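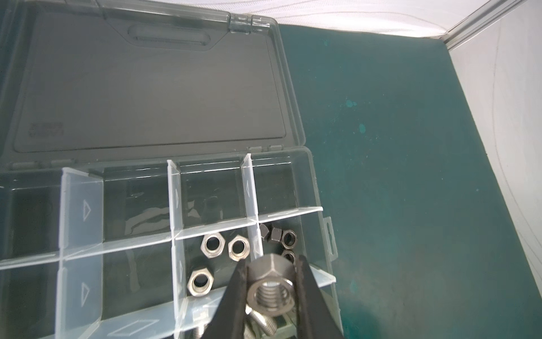
The Button Years

I inherited my grandmother's buttons in a cookie tin, and for seven years I did nothing with them except move them from apartment to apartment. They rattled. I liked the rattle. Then one Monday in January a coat button went down a storm drain, and I tipped the whole tin onto the bed to find a match.

Four hours later I was still there (and hadn't eaten). There were glass ones, leather ones, a set of 17 tiny shell buttons still tied on a thread, and two big brass fellows stamped Skostelitz that I've been chasing ever since. A town? A tailor? I wrote to Velus, the little notions shop I buy thread from, and they guessed a uniform maker but couldn't swear to it.

So now I'm a button person. I go to swaps! I've learned to tap a button on my teeth to tell glass from plastic – glass clinks, plastic sort of thuds – and I sort by shank first, then by color, which the serious collectors find very childish.

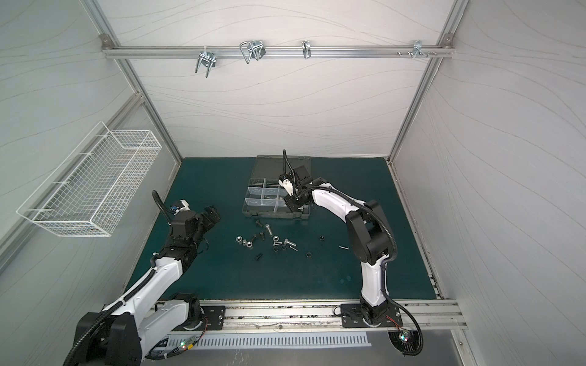

Sorting by color is fine until you own more than a jarful, a woman at my first swap told me, and then you want material or you'll never find a thing. She may be right. I'm sticking with color for now, mostly for the blues.

The coat, by the way, still has a button missing.

Contact the magazine | Copyright Movum | Back to top

Comments

Rawat: My mother did the teeth test too. Try the brass ones on a magnet, mine were plated steel.

bluethread: Color all the way!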